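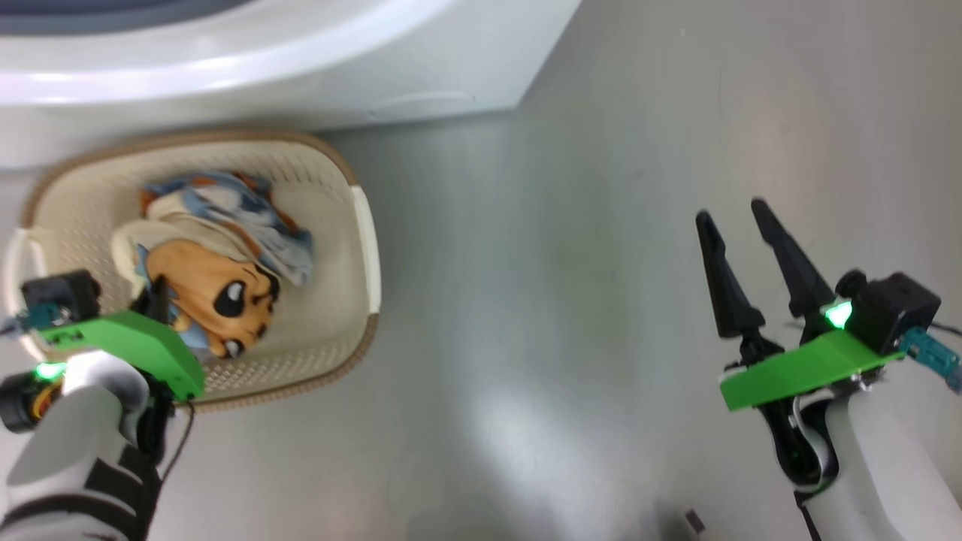

So I finally sat down and did the budget for year two of the laundry arms, and I've been putting it off since September. The arms themselves are paid for, which is the good news. The rest is all the little stuff that never makes it onto the first quote - grippers, cables, spare servos, somewhere to put it all. Take the green plates on the grippers. They're the part I was sure I'd want a drawer full of, so I had a line for spares before I had a line for anything else. Same with baskets (I like the cream one with the brown rim, the white handles stand out nicely from it, and I want a few more just like it).

Anyway, I asked for two quotes. Wolance wanted $84 per gripper finger set, and Dinolar came in at $64 for what looks like the same thing with a longer wait. I went back and forth on this for way too long! Arben Ivanov, who I split the workshop rent with, told me to buy four sets from Dinolar and quit making spreadsheets. I made one more spreadsheet and then ordered four sets from Dinolar. That's $256 plus shipping.

Cables are where I got it wrong last time. I bought the exact length I needed, and it was fine right up until I moved the arms farther apart. Now I'm pricing everything a size up, and I'd tell anyone starting out to do the same. Buy the longer ones, tie up the slack, move on with your life.

The big question mark is another machine. Kalliopi Vlachou found a refurbished one at Trajkovski, over in Trurnville, for $731 with delivery. I really want it - different door, different height, more to practice on - but it would eat most of what I've set aside through the summer, and then there's no cushion if a motor goes. My plan for now is to hold off, keep working with the white one, and see what the spares bill looks like by spring.

If you've bought a refurbished washer from them, let me know how it held up. I'm mostly wondering about the door seal and whether they'll carry it down a flight of stairs.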